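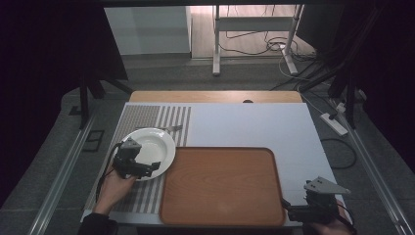
Climholm workshop members build hand-held grippers to teach a home robot arm

CLIMHOLM — Two members of the Gralley shared workshop have built a pair of hand-held grippers and are using them to record everyday table chores, with the aim of training a robot arm to do the same jobs by the end of the winter.

The project, called Rebelo, was started by Janaína Brandão, a former kitchen fitter, and Reinaldo Marinho, who repairs sewing machines and teaches the workshop's evening class in basic electronics. They have been at it since spring and moved from a bench in the main room to a space of their own in November.

The idea is simple enough. A person holds one gripper in each hand and does a chore with them, such as setting a place or lifting a tray. Each gripper carries a small camera that looks down past its two fingers. The recordings are used to train a program that will later drive an arm fitted with the same kind of fingers.

"We didn't want to spend a year with a joystick," Brandão said. "With these you just do the job. You're slower than with your own hands, but you're not much slower."

The pair had 600 usable recordings at the time of writing. Marinho said they had thrown out at least as many, most of them from the first two months, when the finger spacing was wrong and the cables kept catching on the table.

The first version of the gripper was printed in one piece and cracked at the hinge within a week. The second used a spring from a door closer and was so stiff that Marinho could only work with it for a few minutes at a time. The current one is the fifth. It has separate fingers that screw on, so a worn finger can be changed without taking the body apart, and a flat mounting plate on top.

Parts for one gripper come to 325 dollars, and the camera is the largest share of that. A set of fingers takes most of an evening to print on the workshop's older machine. The long aluminum rails at the table were bought secondhand from Lamico, a local shelving firm that was clearing out a storeroom, for 55 dollars the pair.

The table has a white board laid over the top. Brandão said they tried bare wood first and had trouble with wooden objects, which the program tended to lose against the background.
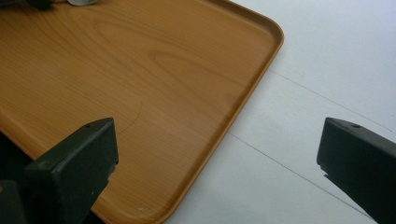 A gripper's own camera looks down at the tray, with the rim running between the fingers.

Trays have turned into the main subject of the work. The two began with cups, then moved to plates and cutlery, and took up trays when a neighbor of Brandão's asked whether the arm would one day be able to carry breakfast to a bed. Brandão said she told him no, not for a good while, but she went home and brought in a tray the next morning.

A tray is harder than a cup. A cup can be gripped from nearly any side, but a tray has a low rim, and one finger has to go on the inside of it and the other on the outside. If the fingers come down a little too far in, the gripper closes on nothing. If they come down too far out, they push the tray away. With two grippers at work there is also the matter of lifting both ends together, and Marinho said a good part of the rejected recordings show one side going up well ahead of the other.

"I lead with my right," he said. "I never knew that about myself. Janaína leads with her left, so if we mix our recordings the program gets two different opinions."

They now record in blocks, one person at a time, and note who was holding the grippers. Brandão does mornings before work and Marinho takes the hours after his class. A session runs for 40 minutes at most, a limit they set after both of them developed sore thumbs.

The place setting around the tray is changed between blocks. A striped placemat, a white plate and a fork are among the things in use. Brandão said the stripes were chosen on purpose, as an early model had been trained only with a plain mat and went badly wrong when a patterned one was put in its place.

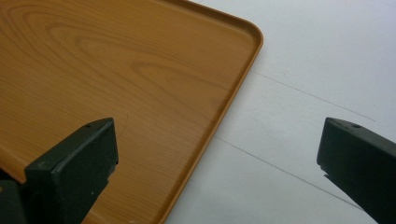
Wear on the objects has been a smaller question. Brandão wanted to replace anything that picked up a scratch. Marinho argued for leaving things alone, on the grounds that trays in people's homes are scratched too, and for the time being his view has carried. The same goes for lines on the table board. They had meant to start each month with a clean board and have stopped bothering.

The arm itself is less far along. It is a six-joint kit, bought by the workshop with money left over from a roof repair, and it is stored in a cupboard on the upper floor when the two are recording. It has been tested with the Rebelo fingers on one chore so far, moving a cup from one side of a mat to the other. Out of 171 attempts logged in October it finished a little more than half. Marinho called that "fine for a cup" and said he would not want to see the same figure for anything with soup in it.

Most of the failures came in the last part of the motion, when the arm had the cup in position and opened the fingers too early. The two traced this to their own habits. Both of them had been letting go of the cup just above the table and allowing it to drop the last bit. They have since redone the cup recordings with the cup set down fully before the fingers open.

Training is done overnight on a desktop computer that belongs to Marinho's daughter, who is away at college. A run takes around nine hours. Brandão said the longest delay so far had nothing to do with the computer or the arm: they waited five weeks for a batch of camera cables, and when the cables came they were the wrong length. They are being used anyway, with the extra looped on the floor beside the table.

Other members of the workshop have started to take an interest. One has asked to borrow the design for a reaching tool with a camera on it, to look behind kitchen units, and another is trying softer finger pads cut from a bicycle inner tube. The pads grip well but leave black marks on white plates, and a different rubber is on order.

Brandão and Marinho plan to put the drawings for the fifth gripper on the workshop's website, along with a parts list and a page on the four versions that came before. Marinho is writing that page. He said it was already longer than the instructions.

The first tray trial with the arm is planned for after the new year. It will use an empty tray and a single arm, pushing and turning the tray on the table without lifting it. Lifting will need a second arm, and the workshop does not have the money for one. The members will vote on it when next year's tool budget is drawn up.

Gralley is open to members every evening from 6 p.m. People who would like to try the grippers can sign up on the sheet by the front desk. No experience is needed, but Brandão asks that visitors wear sleeves that stay put, as loose cuffs get into the camera's view.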